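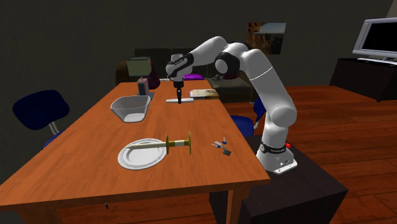 긴 나무 식탁, 그 너머로 소파.

남의 집 요리 공책을 모으는 사람이 있다는 이야기를 처음 들은 것은 2월, 일트데일(Iltdale)의 헌책방 스투스몽(Stusmont)에서였다. 계산대 옆에 세워 둔 공책 한 권이 눈에 띄어 값을 물었더니, 주인이 그건 파는 물건이 아니고 찾아갈 사람이 정해져 있다고 했다. 표지에 간장 자국이 둥글게 난, 어느 집 부엌 서랍에나 한 권쯤 있을 법한 공책이었다. 그런 것을 누가 찾아가느냐고 다시 물었고, 주인은 한참 웃더니 전화번호를 적어 주었다. 그 번호로 전화를 걸고 나서 만나기까지는 또 시간이 좀 걸렸다. 김장철에는 공책이 많이 나와서 봄까지 정리할 것이 밀려 있다고 했고, 나도 굳이 재촉하고 싶지 않았다.

올해로 19년째라고 한다. 그동안 모은 공책이 200권이다. 이름은 쓰지 말아 달라는 부탁을 받았으니 여기서는 그냥 선생님이라고 부르기로 한다. 본인은 선생님이라는 말도 쑥스러워했지만, 오래 학교 급식실에서 일한 분이라 아이들이 그렇게 불러 왔고, 나도 만나자마자 입에서 그 말이 먼저 나왔다.

"처음부터 모으려던 건 아니었어요. 어머니 공책을 잃어버렸거든요. 이사하면서요. 짐이 다 왔는데 그것만 없는 거예요. 솥도 오고 체도 오고 금 간 뚝배기까지 왔는데."

어머니의 공책에는 무엇이 적혀 있었느냐고 묻자 선생님은 잠깐 말을 고르더니, 별것 없었다고 했다. 장 담그는 날짜, 동치미에 넣는 배의 개수, 외할머니가 전화로 불러 준 식혜 만드는 법, 그리고 쌀집 외상값. 아홉 살 때 글씨 연습을 한다고 그 공책 뒷장에 자기 이름을 가득 써 놓았다가 크게 혼난 일이 있는데, 지금도 그 페이지가 제일 보고 싶다고 했다.

"혼나면서도 어머니가 그 장을 안 찢으셨어요. 종이가 귀해서 그러셨나, 그건 모르지요. 여쭤볼걸 그랬어요."

그 뒤로 헌책방에 갈 때마다 혹시나 하고 공책 더미를 뒤졌다. 물론 어머니의 공책은 나오지 않았고, 대신 다른 집 어머니들의 공책이 나왔다. 처음 산 것은 잔치 음식을 주로 적은 두꺼운 장부였는데, 재료 분량이 하나도 없었다고 한다. 밀가루는 '넉넉히', 설탕은 '저번만큼', 불은 '보아 가며'. 선생님은 이 대목을 이야기하면서 어찌나 즐거워하던지, 찻물이 식는 줄도 모르고 비슷한 예를 줄줄이 들려주었다. '막내가 좋아할 정도로 달게'라는 것도 있었고 '큰집 것보다 덜 짜게'라는 것도 있었다.

"저는 그게 제일 정확한 계량이라고 생각해요. 그 집 사람들은 다 알아들었을 테니까요. 우리만 모르는 거지."

급식실에서 일할 때는 그 반대였다고 한다. 무엇이든 저울에 올려야 했고, 적힌 숫자대로 해야 뒷사람이 곤란하지 않았다. 낮에는 그램으로 일하고 저녁에는 '저번만큼'을 읽었던 셈인데, 선생님은 그 두 가지가 싸운 적은 없다고 했다. 오히려 남의 공책에서 배운 것을 슬쩍 써먹은 적이 있단다. 미역국을 끓일 때 마지막에 들깨를 조금 갈아 넣는 것이었는데, 그날따라 국통이 일찍 비었다며 아직도 자랑스러워하는 눈치였다. 혹시 식단표에서 벗어난 일이라 문제가 되지 않았느냐고 물었더니, 영양사에게 먼저 허락을 받았다고 정색을 했다. 나는 이런 점이 참 좋았다. 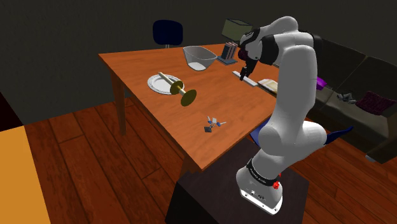 공책을 읽는 데에도 순서가 있다. 선생님은 첫 장부터 읽지 않고 가장 더러운 장부터 편다. 기름이 배고 귀퉁이가 닳은 곳이 그 집에서 제일 자주 해 먹은 음식이라는 것이다. 그렇게 펼쳐 보면 뜻밖에도 특별한 요리는 드물고 감자조림이나 무나물 같은 것이 많다. 매일 하는 음식인데 왜 적어 두었을까 싶지만, 선생님의 짐작으로는 시집온 지 얼마 안 된 사람이나 혼자 살기 시작한 사람이 적은 것이다. 글씨도 그런 장일수록 또박또박하다가 뒤로 갈수록 급해진다고 했다.

가장 깨끗한 장은 대개 신문이나 방송을 보고 베낀 서양 과자다. "오븐이 없는 집이 많았으니까요. 그래도 적어는 두고 싶었겠지요." 그런 공책을 만나면 선생님은 그 과자를 한 번씩 구워 본다. 잘될 때보다 안될 때가 많고, 베껴 쓰다가 한 줄을 빠뜨린 게 분명한 것도 있다. 달걀이 재료에는 있는데 만드는 법에는 끝까지 나오지 않는 카스텔라를 두고 친구와 한나절 전화로 토론을 했다는 이야기는, 다 옮겨 적으면 이 글이 너무 길어질 것 같아 아쉽지만 여기까지만 쓴다.

보관은 생각보다 소박하다. 아크소이(Aksoy)라는 문구점에서 파는 종이 상자에 넣고, 상자마다 습기 먹는 종이를 한 장씩 깔아 둔다. 비닐에는 넣지 않는다. 예전에 한 번 넣었다가 여름을 나면서 종이가 서로 붙어 버린 일이 있어서다. 떼어 내느라 고생한 두 권은 지금도 따로 둔다고 했다. 떨어진 쪽지는 풀로 붙이지 않고 있던 자리에 그대로 끼우고, 말린 꽃이나 영수증이 나와도 버리지 않는다.

피소우(Fisow)라는 작은 출판사에서 책을 내자는 제안도 있었다. 선생님은 여러 달 고민하다가, 공책 주인이나 가족을 찾을 수 있는 것만 싣는다면 하겠다고 답했다. 찾는 일은 더디다. 공책에 동네 이름이 적혀 있으면 그 동네 시장에 가서 물어보고, 떡집 전화번호가 적혀 있으면 걸어 본다. 대부분은 없는 번호라고 나오지만 한번은 정말로 떡집이 받았다. 아들이 물려받은 집이었는데, 공책에 적힌 주문 내용을 읽어 주니 그건 지금은 안 하는 떡이라며 만드는 법을 오히려 이쪽에 물었다고 한다.

"제가 불러 드렸지요. 받아 적으시더라고요. 천천히 불러 달라고 하시면서."

가족을 찾으면 공책은 돌려준다. 그러면 모은 것이 줄지 않느냐고 했더니 선생님은 줄면 좋지요, 하고는 찬장에서 무말랭이를 꺼내 왔다. 이것도 공책에서 배운 것인데, 무를 써는 굵기를 '새끼손가락'이라고만 적어 놓아서 누구 새끼손가락인지 몰라 세 가지 굵기로 해 보았다고 한다. 나는 중간 굵기가 제일 맛있었고, 선생님은 굵은 쪽이라고 했다. 집에 가져가서 식구들에게도 물어봐 달라며 봉지에 나누어 담아 주었는데, 우리 집에서는 아직 의견이 모이지 않았다.

일어설 무렵에 요즘은 직접 쓰는 공책이 있느냐고 물었다. 선생님은 있기는 있는데 보여 줄 만한 것이 못 된다고 손을 저었다. 그러다 현관까지 따라 나와서는 한 줄만 알려 주겠다고 했다. 오이지 담그는 법 밑에 적어 둔 말이란다.

"'작년 것은 짰음.' 그것뿐이에요. 그런데 올해 것도 짤 것 같아요."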